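I finished the quilt top!! 177 squares, most of them from the scrap bin at Bellness, and I've been grinning since December. I love how old reds look next to green, like a garden that's gone a bit wild.

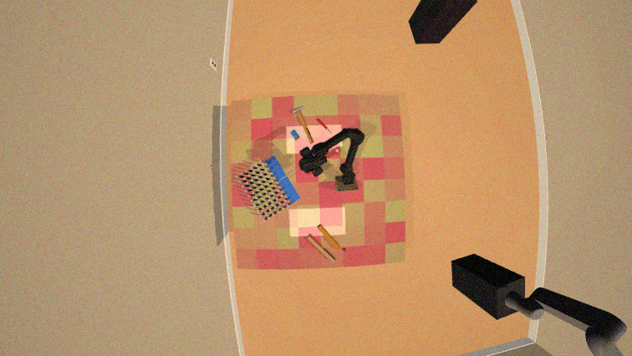
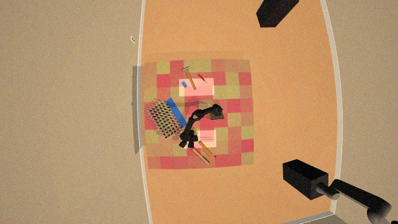
Squares of color over orange, my favorite mix lately.

Next up is the backing (soft gray flannel, 5 yards of it!) and then hand quilting in the evenings. My thumb is already sore and I can't wait to start.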